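The Hadico Account

Marin Babić had been told the computer contained the only surviving copy of the Hadico accounts, and that he was the only person in the Wokthorpe office who could be trusted with a screwdriver. He suspected the second claim rested on his having once put up a shelf.

"It just needs its disk out," said Poojary, who managed the branch and believed most things just needed something. "Onero will pay 74 pounds for the disk and nothing for the rest."

"Why don't Onero come and get it?"

"They charge for coming."

So Marin stayed behind after work, laid the black tower on its side and took the panel off. He had expected a tidy arrangement, like the inside of a piano. What he found was more like the cupboard under his mother's stairs, if she had gone in for cables.
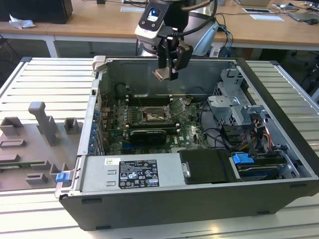 He began with the blue plastic, on the theory that anyone who makes a part blue wants you to touch it. He pressed one latch. It gave a click of such quiet contempt that he pressed it again to put it back.

The power supply carried a label full of small warnings. Marin read as many as he could stand. He checked the plug, which was in his coat pocket, where he had put it at five o'clock and where he had already checked it twice.

"Are you in yet?" Poojary called from the stairs.

"I'm assessing."

"You were assessing at lunch."

Marin looked at the green board and the word DELL in the middle of it. He had known this computer for 12 years. It had eaten his holiday form in May and his leaving speech for Denise, and he'd called it things across the desk that he now rather regretted. It was hard to be rude to something once you had seen its processor.

He wiped his hands on his trousers and reached for the drive cage.

"Marin?" Poojary had come to the doorway in her coat. "Slight change. Hadico have just rung. They kept a copy."

He put the screwdriver down.

"Do we still want the disk?"

"Oh, no," she said. "But could you have it all back together by morning? Accounts want it for the Christmas rota."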